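Part-time Play Assistant and General Finder of Lost Pieces
Lorkilside Toy and Game Library

Posted Tuesday, May 27, 2025

Lorkilside Toy and Game Library is looking for someone to work two days a week, school holidays included, in a building that was once a bank and still has the acoustics of one. If you have ever wondered what a dropped bag of marbles sounds like under a domed ceiling, we can settle the matter on your first morning.

We lend toys, board games, dressing-up clothes, puzzles and a small number of things that defy shelving to families across the town and the villages as far out as Mendent. Membership costs very little and late fees were abolished some time ago, after we worked out that we were spending more on envelopes than we were getting back. Things mostly come home. A giant draughts set once came home after so long that the child who borrowed it was by then taller than me.

The job

You will be on the front desk for half the day and in the back for the other half. The front desk means checking things in and out, signing up new members, and explaining to people of all ages that the rocking horse is not for hire. It also means reading the rules of board games aloud to grandparents who have left their glasses in the car. Some of these rules were translated from the German by somebody in a hurry. You will develop opinions on them.

The back room is where returned toys are cleaned, counted, mended and put back in their boxes. This takes longer than anyone expects. We have a 1000-piece jigsaw of a harbour at sunset which has to be checked before it goes out again, and we have a rule that whoever says "how hard can it be" does the checking. We have games whose dice have gone to live in other games. We have a drawer labelled MISC and, beneath it, a drawer labelled MORE MISC, and part of the job is to bring both of them under some kind of government.

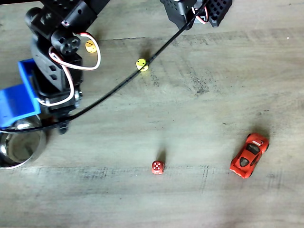 On top of all that there are the Saturday sessions, which run once a fortnight in the main hall. Up to 12 children attend with an adult each, although the adults are frequently the ones who have to be asked to take turns. You would help set out the tables, keep the glue at one end and the toddlers at the other, and see that people leave with the same shoes they came in.

In August we also take a van of games to the Julov estate for the summer play scheme. It's hard work, it is often raining, and the gazebo has a will of its own. Most of us would do it all year round if we could.

What we need from you

Patience, first of all, of the sort that survives being told the plot of a cartoon by someone who has forgotten the ending and is making it up. You should be comfortable talking to parents, carers and children, including the ones who don't feel like talking back. You should be able to lift a box of wooden train track – it is heavier than it looks, and it always lives on the top shelf for reasons that predate us.

You need to be able to use a computer well enough to persuade our lending system to lend. It's called Lapointe, it was built for us years ago, and it will ask you whether you are sure. Be sure. We will train you on it, and on cleaning and safety checks, and on the boiler.

Some experience with children would help, paid or unpaid, and so would being handy with a small screwdriver. Qualifications are welcome and we will admire them, but we don't insist on any. Please don't apply if you can't bear to lose at snakes and ladders, as you will lose at it most weeks to a person of four.

The post needs an enhanced background check, which we pay for and arrange.

What you get from us

A fair hourly wage, paid on time, with paid holiday in proportion to your hours. A workplace pension. Free membership for your household. Tea, and a biscuit tin that is topped up on Mondays and should not be relied upon after that. Your working days would be Thursday and Friday, plus the fortnightly Saturday morning, for which you take the time back in the week.

The contract is for a year to begin with. We have every intention of keeping it going after that and our funders make encouraging noises, but they are noises, and we would rather tell you so at the start.

The building has step-free access from the side street and an accessible toilet. The staff room is up one flight of stairs. If stairs are a problem, we'll bring the kettle down, and frankly it would be an improvement for the rest of us.

How to apply

Write us a letter of no more than two sides telling us why you'd like the job and what you'd bring to it. Add a list of the work you've done, paid or not. There is no form. We had a form, and it had a box marked "Other" that people kept putting their whole lives in, so we have decided to cut out the rest of it.

At the end of your letter, please describe in 100 words or fewer a game you loved as a child and what was wrong with it. This part is compulsory and is read first.

Letters can be handed in at the desk during opening hours or posted through the old night safe on the front of the building, which still works and makes a very satisfying clunk. Interviews last half an hour and include a short practical task with a box of mixed-up pieces. We will reply to everyone who writes, whichever way it goes.

If you want to look round before you decide, come in on any open day and ask at the desk. Mind the step just inside the front door, and if a small person offers to sell you a plastic cabbage, the going rate is two buttons.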